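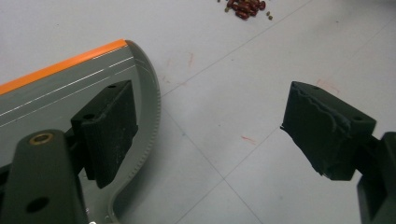

Photo: Iresha Gamage / Clanard Household Sorting Study

Figure 3. Red beans and green seeds on white floor tile, with the gray plastic object with the orange stripe nearer the viewer.

4. Sorting on the floor

4.1 Why the floor

Most published work on hand sorting of dry legumes puts the sorter at a table. Tray, good lamp, chair. That is how it is done in packing sheds and it is how the older time trials were set up. It is not how most of the people we visited do it. Of the 68 households in the Clanard sample, more than half did at least part of their bean cleaning on the floor, on tile or on a mat, and they did it there by choice. Tables were available. Tables were full of other stuff, or too high for a child to help at, or (most common answer) beans roll off them.

So the floor got its own section. We had not planned one. The protocol drafted in October had a single line on surfaces and it said "table or equivalent."

Tile matters more than we expected. White tile especially. A red bean on white tile is easy to find from standing height, and a small green seed is not hard either once you know to look for it. Beans on a dark mat get missed. Several sorters told us they sweep the mat, shake it out over the tile and sort whatever lands. Same job, done twice, and they did not think of it as twice.

4.2 Piles and strays

We use "pile" for any group of beans close enough that a sorter treats it as one thing. "Stray" is anything outside a pile that the sorter still means to deal with. In Figure 3 the red beans are the pile and the three small green seeds beside it are strays. Nothing fancier than that. Earlier drafts had a distance rule and it did not survive contact with real floors, because people disagree about where a pile ends, and the same person disagrees with herself ten minutes later.

What we did find is that small piles behave differently from large ones. With a large pile the sorter pulls beans toward the body in a thin layer and takes out what does not belong. Hand flat, fingers spread. With a small pile almost everybody switches to picking. Thumb and first finger, one item at a time, and the unwanted items go out to the side instead of into a dish. Those side items are the strays. They get picked up at the end, or they don't.

Thilini Jayasinghe coded the end-of-session floors separately (see 4.4). Strays left behind were nearly always the minority item. Obvious maybe. But the sorters could see them, when asked they pointed right at them. They had stopped counting as part of the job.

4.3 Mixed lots

The mixed lots were made up at Drultcombe and handed out in paper bags, each with red beans as the main item and a small share of green seed mixed through. Two reasons for green. It is close in size to what people really find in loose beans bought by weight, and the color is different enough that poor eyesight alone should not decide the result. A pilot with tan lentils was dropped, too hard in evening light, and two of the older participants asked us not to bring it again.

Total lots sorted and scored: 1,483. Of these 107 were thrown out, mostly bags that had split in transit and a few where a second family member took over halfway and we could not tell who had done what. The rest are used in all the analysis below unless we say otherwise.

Sorters were told to work however they normally would. No time limit. No instruction on which item to take out first. Left to themselves they nearly all removed the green and left the red in place, so the pile stays put and the strays move. A handfull did the reverse, moving the red beans a few at a time to a clean spot and leaving the green where it lay. Slower, but their floors were cleaner at the end. We come back to this in 5.2.

Chia-hao Cheng suggested calling the two approaches "take away" and "carry off" and those are the names used in the tables. Not pretty. They stuck.

4.4 Coding the floors

Each floor was coded after the sorter said she or he was done. Three things written down: what was left in the pile that should not be there, what was left out of the pile that should be in it, and whether anything else was on the floor within reach. The third was added late. Household floors are busy. Bowls, toys, shoes, a scale, whatever is there is there, and we did not ask people to clear up before we arrived. Anything we could not name with confidence was coded by color and material only and we left it at that. The gray plastic object in Figure 3 is coded "gray plastic, orange stripe" and nothing more. Guessing at a function adds noise, and two coders guessing will not guess the same.

Agreement between coders was good for piles and poor for strays. The trouble was grout lines. A small seed sitting in a grout line is easy to miss from above and quite a few were missed by one coder and caught by the other. After the first round Yatziri Rosales went back over every floor with tile and the agreement improved, though we still trust the pile numbers more. Mats were worse. Mats with a pattern we ended up leaving out of the stray analysis alltogether.

We also tried scoring by weight. Sweep up, weigh, subtract. Works fine for a pile of 1,000 beans. Useless for small lots, where dust and bits of skin throw the number off by more than the thing you want to measure. Dropped.

4.5 What people said

Short interviews after each visit, notes only, no recording. Three points came up often enough to report.

First, posture. Sorting on the floor is hard on the knees and people know it. They still prefer it for small amounts. One woman at Ita said the table is for when there is company. Older sorters sat on a low stool with the beans between their feet, younger ones squatted or sat cross legged. Posture had no clear effect on strays in our data. Posture had a big effect on how long people kept going, and with the larger lots the session often ended when the knees did.

Second, light. Window light from the side was liked best. It puts a small shadow next to each bean and the shadow is what people look for, or so they told us. Overhead light flattens everything. We did not control for it and should have.

Third, the strays themselves. Asked why a few seeds were left out to the side, the usual answer was that the broom gets them. The broom is part of the method. We had been treating sorting and sweeping as two seperate chores, and in most of these homes they run together, the floor is swept before and swept after and the sorting sits in between. A stray is something already handed over to the next step. Scoring it as an error is probably wrong, and in Table 6 we give the results both ways.

4.6 Limits

One region, two kinds of surface that matter, one main crop. Tile homes are better off than mat homes on average and we cannot fully pull those apart. Chaminda Hettiarachchi ran the income check and the surface effect gets smaller but does not go away. The lots were made up by us and the green share was fixed, real bags vary a lot more. Stones were left out on purpose, for teeth reasons, which means the hardest and most important thing people sort for is not in this study at all. The Bošković lots (section 6) use painted clay bits as a stand-in and should be read next to this section.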